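Projektbericht: Laufverhalten eines Zweitakt-Außenborders nach der Winterlagerung

Stand: 29. Dez. 2025

Der Motor (Onico, 2 Zylinder) lag seit Oktober still. Untersucht wurden Vergaser und Kraftstoffleitung. 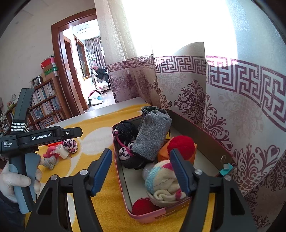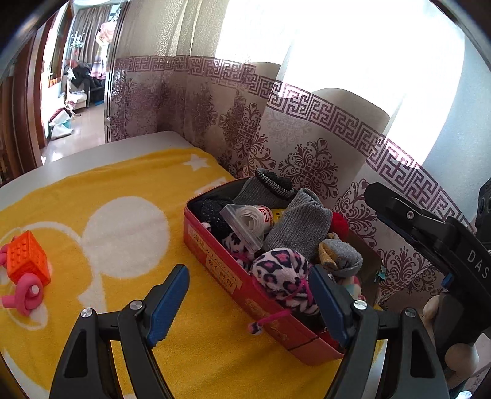 Durchführung
Vergaser zerlegt, Düsen gereinigt, Dichtsatz von Lehtinen eingebaut. Pumpball und Leitung ersetzt (Asteck). Probelauf im Wasserfass.

Ergebnis
Leerlauf vorher unruhig, danach stabil bei rund 1.000 U/min. Unter Teillast wurden 1.968 U/min gemessen. Die Membran der Pumpe war spröde, Ersatz ist bei Morneck bestellt.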